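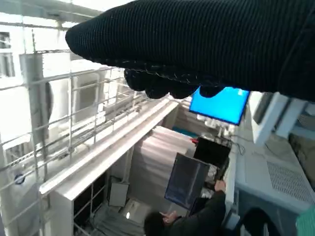

Flomimix Wire Grid Panel on an Ukby Shelf Unit: Seven Weeks In

Posted Sep 4, 2020
Filed under: Storage, Small Rooms

The sales page for the Flomimix grid says it will "give your walls back to you." I have owned mine since June and I still have the same walls I had in the spring. What I also have is a large piece of silver-gray wire with things hanging on it, and a longer list of complaints than I expected to have about something with no moving parts.

Sjöberg makes the Flomimix. They also make the Ukby, the white open shelving unit that it's meant to go with, and the two are sold next to each other in such a way that you feel a little foolish buying only one. I already had the Ukby. I bought the grid by itself from the Matbridge store for $60, with my own money, and put it up in the back room where I keep a monitor, a lot of cables, some picture frames I haven't hung and whatever clothing has no better place to be.

What you get for the money

One wire panel, a bag of clips, a bag of hooks and a folded sheet of drawings with no words on it. The panel is a lattice of thin metal rods welded where they cross. That's the product. At $60 I spent a while looking for the rest of it.

The hooks deserve a paragraph because the box makes so much of them. There are two kinds, a short one that hangs over a single rod and a longer one that is supposed to lock between two. The short ones are good. You drop them on, you hang something, you forget about it. The long ones have to be bent slightly before they will lock, and once bent they don't like being moved. The drawings show a smiling person sliding one along the panel with a fingertip. I would like to meet that person's hooks.

No shelf, no basket, no tray. Those are extras, and the prices climb fast. If you picked out everything shown hanging on the panel in the store display you would spend more on accessories than on the Ukby under it.

The size problem

The box gives the width as 595 mm and doesn't convert it. Fine, I own a tape measure. Mine came out right on that number across the rods. The clips add a bit on each side, though, and the box doesn't tell you that. If you have a gap you're trying to fill and you measured it against the printed width, you will find this out with the panel in your hands and one clip already on.

I was lucky that my spot had room to spare. A reviewer on the store's page was not, and returned it, and the reply from customer service was a link to the clips.

If you're shopping for an alcove or the space between a window and a cabinet, add a good finger's width on both sides before you believe anything.

Putting it up

The instructions give you three ways to mount the thing: screwed to a wall, clipped to the frame of the Ukby, or standing on feet (sold separately, naturally). I tried the clips first. They're plastic, they're white, and they snap around the edge of the shelf frame with a noise that made me think I had broken one. I hadn't. I broke one later, taking it off.

Clipped on, the panel sits a little out from the shelves and it rattles. Not all the time. It rattles when you close the door to the room, when you set something down hard on the top shelf, and when you pull a hanging item off without holding the panel with your other hand. After a week I put a strip of felt behind the lower edge and that took care of most of it. The felt was left over from some chair legs, so call it free, but a $60 panel might have come with a dot or two of rubber.

For the record, two people is right for this job. The drawings show one figure crossed out and two figures approved, and I ignored that, and I have a mark on the paint.

If you go with screws, skip the ones in the bag. They're short and the heads are soft. I used them for one corner before going to the hardware drawer for better ones.

What it's good at

I came into this expecting to write a flat no, and there are a few places where I have to give ground.

It's easy to see through. That sounds like nothing, but in a room with one decent window a solid pegboard would have made a dark corner, and this doesn't. Light comes through the openings and the shelves behind stay usable in the sense that you can see what's on them. Reaching what's on them is another matter, and I'll get to that.

Soft things hang well on it. A sweater, a cloth bag, a scarf, anything gray and shapeless that used to live on the back of a chair. The rods are smooth and so far nothing has snagged. I ran an old pair of tights over the welds to check and found one rough spot near a corner, which I filed down.

It hasn't bent. I hung a full backpack off the middle for a couple of days to see, and there was a slight bow while the bag was on and none that I could find after it came off. The packaging promises a good deal more than a backpack. I have no plan to find out.

Cleaning is a wipe with a damp cloth, if you have the patience to go rod by rod. Dust settles on the crossbars and shows up in low sun. I've been doing it every other week and resenting it.

What it's bad at

Anything small. The openings are too big to keep pens, chargers or scissors in place without a container, and the container is an extra. Cables are the worst. I'd imagined looping them neatly over the hooks, and for one evening they were neat. Now they hang in a clump, because when you want one of them, you pull, and the others come along.

Anything flat. I tried leaning a couple of small frames against it and the bottom edges slipped through or tipped forward. They've gone back to standing under the shelf, where they were before I spent any money.

And it blocks the Ukby. This is my real quarrel with Sjöberg. The Ukby is a decent unit. Mine is white, plain, a bit wobbly until you tighten it a second time, with deep compartments that swallow a lot. The whole point is that it's open. Put the Flomimix across the front or even across one side, as the drawings encourage, and you've fenced off your own shelves. Every picture in the catalog has the panel in front of compartments holding one vase and one book. Try it with compartments you use.

I ended up moving the panel so that it covers only the end I never reach into. That's where it has stayed, and I'm happy enough with it there, but it means I have $60 worth of wire guarding a box of old manuals.

A word on the finish

Silver-gray, slightly shiny. In the store it looked heavier than it does at home. Against white furniture it reads a little like part of a refrigerator, and I say that as someone who didn't mind the look. There's a black version listed on the website which has been out of stock every time I've checked. A friend thinks the black would look like a gym.

The coating has held up on the rods. Under the clips it's another story: I took one off to write this and found a dull ring where the plastic had rubbed. You can't see it with the clip on. If you like to rearrange things, and the ads assume you do, you'll be leaving rings all over.

Compared with cheaper grids

You can get a plain wire panel from any store-fixture supplier for a fraction of this. I have handled a few, and they tend to be thicker, uglier and sharper at the ends. The Flomimix has its ends tucked in and closed off, and if you've ever caught a sleeve on a cheap one, you'll see the use of that. Does it cover the price difference? For me, no. For a kid's room or a hallway where people brush past, maybe.

What the cheap ones don't do is clip to the Ukby. But then a few zip ties would handle that, and they wouldn't rattle.

Would I buy it again

At $60, no. On sale, for a wall, with real screws and no shelf behind it, I'd think about it. I would want to have a clear idea of what was going on it first, and I'd want most of those things to be soft and light.

If you already own the Ukby and you're being nudged toward the grid because the display looked nice, go home and write down seven things you'd hang on it. I did this too late. I got as far as the cloth bag and the sweater and then started writing down cables.

Good: smooth rods, tidy ends, lets light through, short hooks
Not good: plastic clips, soft screws, the long hooks, the price, blocks the shelf it's sold to go with
Rating: 2 out of 5

Update: a reader asked whether the feet are worth buying so the panel can stand by itself. I haven't tried them at home. The one on display at Matbridge leaned when I touched it, and had a folded piece of cardboard under one foot.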